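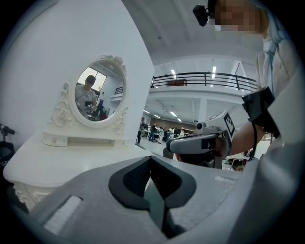 Handheld gripper capture, student club project: mirrors and trajectory drift

brellow_lab
Posts: 72

We are a student robotics club collecting two-handed demonstrations with handheld grippers. Wrist camera on each gripper, head camera on the operator, printed marker on the housing. The task set is household furniture: open a small drawer, take an item out, set it on the tabletop, close the drawer. The training target is a bimanual policy for the end-of-term demo in February.

Problem: episodes recorded at the vanity lose tracking much more often than episodes at the plain table. Same operators, same firmware, same lighting. Visual-inertial odometry runs on the wrist fisheye. The failure is either a slow drift of the gripper pose toward the wall or a single jump when the gripper turns to face the mirror. The episode script flags the jump. It doesn't flag the drift.

Current settings: 900 features max per image, loop closure on, no masking. Has anyone run this kind of task next to a mirror and kept the data?

villca_t

Mask the mirror. A reflection gives you features at a virtual depth behind the glass, and they are geometrically consistent, so RANSAC won't throw them all out. People are worse. The operator's reflection moves when the operator moves, and at close range it can take up a lot of a fisheye view.

Also mask the gripper body if you aren't doing that already. It's static in the wrist view and pulls the estimate toward zero motion.

brellow_lab

Gripper body mask is in, I should have said so. "No masking" meant no scene masking. How do you mask the mirror per image when the camera is moving? A fixed polygon won't work.

villca_t

Map the room once without anyone near the furniture. Fit a plane to the carved edge of the mirror, project the outline into each image from the current pose, drop the features inside it. The oval can be approximated with a coarse polygon. Pad it generously.

grunenano

Disagree with most of this. If the pose has already drifted, the projected mask is in the wrong place and you keep the bad features. You are using the estimate to protect the estimate.

Cover the glass for the mapping pass, then localize against that map only. Turn off map updates during the episodes. We did that for our class project with a wardrobe door and lost 13 episodes over the whole semester. Before that it was most of an afternoon's work every time.

villca_t

Covering it for the mapping pass is fine. Covering it during episodes is a different matter, as then the policy never sees a mirror and you test it in front of one.

grunenano

I said the mapping pass. Glass uncovered for the episodes.

q_offset

What is the marker doing in this pipeline? If it's on the back of the gripper and the head camera sees it, you have a second pose source. Compare the relative transform from the head camera against the odometry and flag anything over a threshold. That would catch the slow drift.

brellow_lab

The marker is only used for left/right gripper identification and time alignment at the start of an episode. The head camera loses it whenever the wrist rotates past a certain angle, which on the drawer task is a lot of the time.

q_offset

Intermittent is enough for a drift check. You don't need it in every image. Check head camera exposure first, ceiling lights on a printed marker can wash out the corners.

grosetti_fw

Lower the feature cap as well. 700 with a stricter spread over the image grid did better for us than a higher number. White walls have almost nothing on them, so the detector fills its quota from whatever has texture, and next to a vanity that's the carving and the reflection.

villca_t

The carving is good texture. I wouldn't starve it.

grosetti_fw

Stricter spread, same carving. Try both and post the numbers.

brellow_lab

Plan: cover the glass, remap, freeze the map, rerun the flagged episodes offline with the cap at 700 and at 900. Marker check goes in as a separate script. The projected mask waits until I see what the frozen map does.

grunenano

Keep the raw IMU logs. Ours were downsampled on export and we couldn't rerun anything.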